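Chapter 4
Used Equipment: Buying, Valuing and Keeping Records

Topics in this chapter
4.1 Why businesses buy used
4.2 Cost, price and value
4.3 Useful life and salvage value
4.4 The asset register
4.5 Disposal

Key terms: book value, depreciation, lot, market value, parts value, refurbisher, salvage value, straight-line method

Opening case: Wedell Office Supply

Bevan Tapsell took over the books at Wedell Office Supply in January. The company had two stores and a warehouse, and its list of equipment had been kept by three different people over the years. The list showed 70 desktop computers. When Tapsell walked through the buildings with a clipboard, he found 46 of them. The others had been sold, scrapped, or taken apart, and the list had never been changed.

The missing computers were a problem for more than one reason. Wedell was paying insurance on machines it no longer owned. Its balance sheet showed equipment worth more than it really was. And the manager of the second store had asked for new computers, but the owner had turned her down on the grounds that the company already had plenty.

Tapsell did three things. He gave every remaining computer a number and a sticker. He called a local refurbisher, Tilteck, and asked what the older models would bring if they were sold. Then he wrote a short policy stating who may remove a piece of equipment from the list, and what form has to be filled out first. You will read parts of that policy in Section 4.4.

Keep the Wedell case in mind as you read. Most of the questions at the end of the chapter come back to it.

4.1 Why businesses buy used

A business needs equipment to do its work. A bakery needs ovens, a print shop needs presses, and almost every business needs computers, desks, and phones. New equipment comes with a warranty and a known history. It also costs the most on the day it is bought and loses value fastest in its first year or two.

Used equipment has already been through that first drop in value. A buyer who picks up a three-year-old delivery van pays a good deal less than the first owner did, and may still get many years of work out of it. For a small firm with limited cash, the difference can decide whether the purchase is made at all.

There are costs on the other side. Used equipment may need repairs sooner. Parts may be hard to find. A bank may lend less against it, or ask for a shorter loan. The buyer also has to spend time checking the equipment, or pay someone else to do so. These costs do not appear on the price tag, but they belong in the decision.

Used equipment is sold in several ways. Dealers buy it, clean it, and resell it with a short guarantee. Auction houses sell it in groups called lots, where the buyer must take everything in the lot or nothing. Owners sell directly to other owners. A refurbisher such as Tilteck falls somewhere between a dealer and a repair shop. It buys old machines, replaces what is worn, and sells the result.

A machine that cannot be sold whole may still have parts value — the amount its pieces would bring if they were sold one by one. Parts value sets a floor under the price. A seller who is offered less than the parts are worth, after paying for the labor to remove them, has no reason to accept. 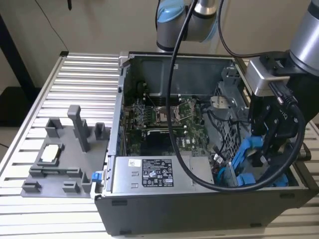 Figure 4.1 A desktop computer with its side panel off. The processor socket is empty.

Labor matters a great deal in this calculation. Suppose a refurbisher could sell the parts of an old machine for $46 but needs $15 worth of labor to take them out. The parts value to that refurbisher is the difference between the two, or $31. A shop with slower workers or higher wages would come up with a smaller figure for the same machine.

4.2 Cost, price and value

In everyday speech, the words cost, price, and value are often used as if they meant the same thing. In accounting they do not.

Cost is what the business gave up to get the equipment and put it to work. It includes the purchase price, delivery, and any setup needed before first use. When the Khunthong family restaurant bought a used walk-in cooler, the seller's invoice came to $3,046. Delivery and wiring were billed separately. All of these amounts are part of the cost of the cooler, and all of them go into the records.

Price is the amount asked or paid in one sale. Two identical machines can sell at different prices on the same morning, depending on who is in the room and how badly they want to buy.

Value is harder to pin down, and the word has more than one meaning. Market value is what a willing buyer would probably pay today. Book value is the cost of the equipment minus the depreciation recorded so far. The two are seldom equal. A well-kept lathe may have a book value of zero and still bring a good price, while a computer bought last year may be worth far less than the books say.

Before you go on

1. Name two costs of buying used equipment that do not appear on the price tag.
2. Desta Printing buys a used press and pays a mover to deliver it. Is the mover's bill part of the cost of the press? Explain.
3. Why might two refurbishers offer different amounts for the same computer?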